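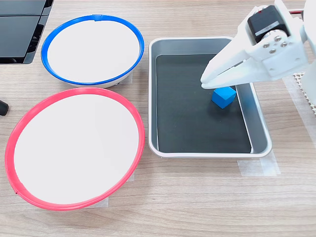 Search this repository
Go to file

drekirell-jaw-faults

Pick-and-place episodes from a small white tabletop arm, recorded at the Albridge bench, with the gripper faults left in and labeled. We are really happy to finally have this one out. Most of the sets we train on have been cleaned of every bad grasp, and then we wonder why a policy has no idea what to do when the jaws stop listening.

The task is as plain as we could make it. A cube starts in the metal tray, the arm picks it up, and the cube goes into one of two bowls, red rim or blue rim, according to the text instruction. There is tape on the table so the tray and bowls can be put back where they belong.

What went wrong

In December the gripper started dropping cubes halfway to the bowl. It didn't do it often. A session would run fine all morning, and then a cube would slide out over bare table with the arm carrying on as if it still had it, opening neatly over the bowl and reporting success. The log said success too, and that was the part that bothered us.

Ross Cairns blamed the jaw tips and wrapped them in rubber tape. Drops went down for one afternoon and came back. Jessie Gunn then plotted commanded jaw position against reported jaw position for every grasp she could find, and there it was! When the jaws closed on a cube that was sitting tilted on the liner, they met a corner instead of two flat sides, stopped short, and kept pushing. The servo's overload protection let that go on for 3 seconds and then cut torque. The jaws went limp. The position reading barely moved, and our success check only looked at position.

So there were two faults stacked on each other:

1. The servo dropped torque on overload and our driver threw away the status byte that said so.
2. The success check treated "jaws stopped short of fully closed" as "holding something" for the rest of the episode.

Fault 2 had been in the code since the first version of the bench. Fault 1 made it show.

It's also a safety matter, if a mild one. Tyyne Karppinen reached in to pick up a dropped cube at the end of an episode, the driver cleared the overload on the next command, and the jaws snapped shut on her fingertip. She was fine, just surprised. A plastic gripper this size can pinch you but not much more. The same driver logic on a bigger hand would be a different story, so please read the section on driver changes before you copy anything from us.

What is in the set

2000 episodes in total. 18 of them contain a confirmed torque cutoff, and those are the reason for the release. They are spread through the set in recording order and we did not balance them. If you want them on their own, filter on fault_type.

Fields for each episode:

instruction: short English text, e.g. "put the cube in the bowl with the blue rim"
rgb: color video from one fixed view, 30 frames per second
joint_pos: reported joint positions, same rate as the video
jaw_cmd, jaw_pos: commanded and reported jaw opening
servo_status: raw status byte, missing for older episodes (see below)
success_logged: what the bench claimed when it was recorded
success_checked: what a person saw on the video
fault_type: none, torque_cutoff, slip, missed_grasp, unclear

Keep success_logged and success_checked apart. The gap between them is probably the most useful thing in here, and it makes a lovely little test for anyone building a success detector. Vivek Agarwal trained one on video alone and it caught cutoffs that two of us had scrolled right past.

How the labels were made

Every episode was watched by one person and any disagreement with the log was watched by a second. Sorcha Dunbar settled the ones we argued over. A torque_cutoff label needs a visible drop plus either a status byte or a jaw position trace with the flat shelf in it. Drops with no shelf are marked slip. If the arm blocked the view at the wrong moment, we used unclear and left it there.

Driver changes

The fixed driver is in the driver folder. The changes are small:

- The status byte is read on every cycle and any overload ends the episode as a fault.
- Torque stays off after an overload until somebody presses a key. It will not re-enable on the next command.
- The closing command backs off once the jaws stop moving, so they hold with less force and the servo has an easier life.
- Success is checked again just before release.

The third one made us grin. We expected weaker grips and more slips. The corner grasps now mostly settle, with the cube turning flat between the jaws as the pressure eases, and we haven't seen a cutoff on the bench from an ordinary grasp since.

Known problems

servo_status is missing from everything recorded before the fix, and that includes most of the cutoffs. We can't get it back.

Some of the Hepburn sessions have jaw_pos lagging behind the video. The notes file lists them. We have not corrected the lag, as shifting the trace would hide the shelf in a few cases.

The rubber tape on the jaw tips comes and goes between sessions. Ross kept good notes for the first stretch and less good ones after that (he says sorry).

Reflections in the tray wall pick up the color of whatever is nearby. A color-threshold cube finder will happily chase them.

All of this is one arm, one servo model and one table. Please don't quote our fault rate as if it said anything about other hardware.

If you rerun this

Check your own driver first! Close the jaws on a block of scrap, keep the command on, and see whether your software notices when torque goes away. Use scrap and not a finger. It's a quick test, and two of the three benches at Trarthorpe failed it when we took it over there.

Reports of odd episodes are very welcome, especially anything marked unclear that you can make sense of. Open an issue with the episode ID and the time in the clip, and Jessie will take a look.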